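Home | Features | Interviews | Contact
We use cookies to keep this site running. Accept | Settings
10/2/23

I asked Mirjam Widmer of Novura if a machine could tidy my kitchen table yet, and she laughed at me (kindly!). A round tin is still plenty to think about, she told me.

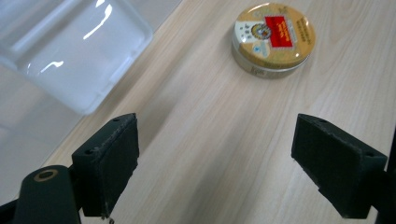 Widmer would put it more bluntly: people want a butler, and right now they'd get a slow beginner. "Flat and round is hard," she said. "You come in a bit low and you've got nothing to pinch."

Then there's the storage box, which I figured was the easy part – it just sits there!

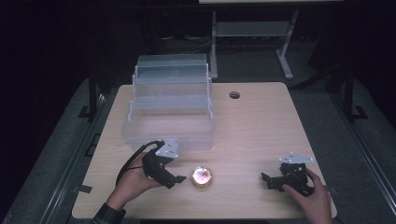 By Nam Gostgate, Staff Writer

"Clear plastic is awful," she said. Her group has logged 1467 tries at small chores, and she wants 800 more before she'd brag. 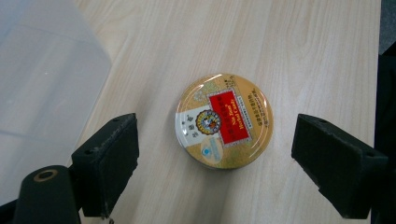
A tin of Nin Jiom Herbal Candy between the fingers.

So would she let one loose at home? "With the candy, sure. With my glasses, no way." Shop shelves will come first, she thinks, maybe by next October.

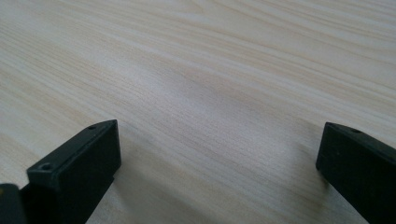 Open fingers over the bare wood.

I went home and cleared my own table by hand.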